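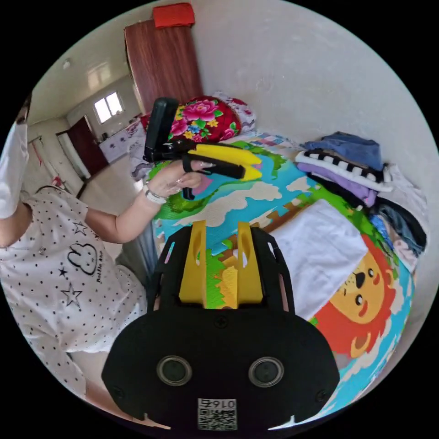
A printed play mat spread over the bed, with the floral pillow still in place.

Play mats on beds: what is the mat for?

The Hunard Home Letter, Wednesday, June 5, 2024

Every spring a few of you write in to say that a play mat on the bed has changed your mornings. The argument goes like this. You put the mat down over the covers, the kids play up there where you can reach them without kneeling, and when they're done you fold the whole thing up and the bed is still made underneath. Danness has been selling its mats on more or less that promise since March, and the Nuvus catalog now has a page headed "The Bed Is a Playroom Too."

I have my doubts.

Start with the surface. A mattress gives. Anything that stands on a floor mat will lean on a bed mat, and anything with wheels will roll toward whoever is sitting down. If your kid builds towers, you are going to hear about it. The cartoon landscapes with hills and clouds and blue water are cheerful enough, and I can see why people like them in a plain bedroom, but the print does nothing for a block that won't stay upright.

Then there is the size. The Danness mat I bought is 100 by 80 centimeters, and the label says so. I measured it out of the package at 100 by 77. Three centimeters won't ruin anyone's day, though I'd like a label to be right, and it was enough that the mat no longer lined up with the shelf where I meant to store it. On a double bed it covers the middle and leaves a wide border of bedspread. Crumbs and crayons find the border.

The Falcão mat is thinner and folds smaller. It also slides. I tried it over a cotton bedspread and over a fleece blanket, and the fleece was much better. Over cotton, one knee in the wrong place sent the whole thing toward the foot of the bed. The maker's leaflet suggests tucking the short edge under the mattress, which works until you want to fold the mat up quickly, and folding it up quickly was supposed to be the point.

What about the made bed underneath? I looked every evening for two weeks. The bedspread was wrinkled every time, and I ended up pulling the corners straight again, so I can't say I saved any work. I did get fewer marks on the fabric. If your bedspread is light colored or a pain to wash, that may be worth having.

A few things for anyone who wants to try it anyway:

Use a mat you already own before you buy one. A floor mat will do for a week.

Move the pillows if you can stand to. Ours stayed on for the first few days and small pieces kept going down behind them.

Shake the mat out over the tub or outside – never over the bed.

Stay in arm's reach with little ones. A bed is a long way up for a toddler, whatever the catalog page calls it.

I'm keeping the Falcão for rainy afternoons and the Danness has gone back to the living room floor, where it lies flat. If you've had a mat on the bed for longer than two weeks and still like it, write in and tell me what bedspread you have. I suspect that matters more than the mat.

Next issue: drawer dividers, and whether socks need them.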